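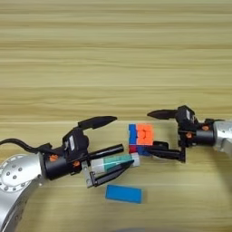

Figure 3. Small stationery on the tan wooden tabletop, grain running left to right.

3.2 The loose things on the desk

When I started on the Hendwood desks I thought the paper would be about drawers. I had a whole plan for drawers (dividers, depth, who labels and who doesn't) and I still think somebody should write it. But the longer I spent with people at their tables, the more my notes filled up with pens and glue sticks, and by August I had given in and moved the drawers to the appendix.

What I kept running into was the slim, roundish thing that gets put down in the middle of a job and then stays there. In Figure 3 there's a black rod that looks like a marker or pen barrel, and right below it a white and teal cylinder, likely a glue stick or a marker. I'd have trouble telling you which from across a room, and so did my participants! Quite a few of them told me they had picked up the wrong one and only noticed once the cap was off. I've called these things "barrels" in the coding sheet, whatever is inside them, and the name stuck.

Barrels are a nuisance to tidy. They roll, they won't stack, and a pot that suits a thin pen is hopeless for a fat glue stick. In the first round of visits I asked everyone to clear the table as they normally would, with no instructions from me, and then to tell me about it over a cup of tea. Books and paper went first, nearly always. The barrels were left until last, and often they were just pushed to the back in a little row, which people described as "done". I wrote "done?" in the margin so many times that I ended up making it a code of its own.

The table surface matters more than I'd expected as well. A pale wooden top with a long sideways grain, like the one in the figure, seems to invite people to line things up with it. I can't prove that from 20 desks, and I'd be wary of anyone who said they could, but several people mentioned the grain without being asked - one said a pen lying across it "looked wrong" and reached over to straighten it while we were talking. On the plain white tops at Dastska I heard nothing of the kind.

For the second round I gave each household 2 containers, a narrow upright pot and a shallow tray, both from the Plurkum range, and asked them to use whichever they liked. I had been quite sure the pot would win. It did well for pens in the first few days, but glue sticks drifted into the tray and then the pens followed them, and by the end of the visits most of the pots were holding scissors and a ruler. The sorting rules people gave me are set out in section 3.3, along with the ones they gave me and then broke while I was still in the room.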